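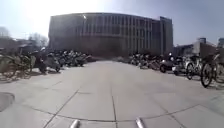
The plaza at Mapplebeck Hall, with two-wheelers parked along both sides.

Parking two-wheelers on the plaza: frequently asked questions

Last updated 17/05/2025

Is there really enough room for everyone?

Depends on who you ask. The planning document says the plaza can hold 730 two-wheelers with a clear lane down the middle. I have never seen the math behind that number, and it seems to assume that every bike is parked straight and no scooter has wide handlebars. Come early if you want a spot near the building.

Where am I allowed to park?

Along either side, in line with what's already there. The open pavement in the middle is for people on foot and for deliveries. There are no painted lines. We were told in December that lines were coming, so I wouldn't plan your morning around them. Use the seams between the slabs as a guide and you won't go far wrong.

Do bicycles and scooters have separate areas?

On paper, no. The Dronico report recommended splitting them up, one type to each side, and claimed this would cut down on scratches and tipped bikes. Maybe. The report didn't say how many bikes were getting scratched in the first place, so it's hard to know what would be cut down. For now, park with whatever fits the gap.

Somebody has boxed in my scooter. What can I do?

Ask at the front desk. They can make an announcement, which works if the owner is inside and listening. Please don't drag other people's bikes out into the middle – that just moves the problem to somebody else's path. If you have to lift one to get out, put it back upright where it was.

Do I need a permit?

Scooters and motorbikes do, bicycles don't. The permit costs $18 a year. People ask what the money pays for and the official answer is "upkeep." Howard Fairclough in the facilities office handles permits and will take your complaint along with your form.

Is the plaza guarded?

No. Please ignore the old flyer that calls it "secure parking." Lock your bike through the frame and a wheel, and take anything you care about out of the basket.

Which lock should I buy?

We don't recommend brands. You may have seen posters for a Luder lock discount in the lobby; that was the seller's offer and we haven't tested the thing. The same goes for Gikier covers. If a product promises that your bike can't be stolen, read the fine print.

Are the slabs slippery in the rain?

The contractor says no. Several riders say yes, especially over the seams when they turn. I'd believe the riders. Get off and walk once you reach the paving, which is the rule anyway.

Can I leave my bike overnight?

Up to 6 nights in a row. After that it may get a tag, and a tagged bike can be moved to storage. Leave your name at the desk if you'll be away longer. Do it in writing – verbal arrangements have a way of getting lost between shifts.

Will there be a roof or proper racks?

Achilleas Athanasiadis has been asking for both for years and has the drawings to prove it. There is no budget line for either one. If you hear that racks have been approved, ask to see the order.

Who do I call about a damaged slab or a fallen bike?

Extension 716 during office hours. Outside those hours it goes to voicemail, so leave your number and say which side of the plaza you mean.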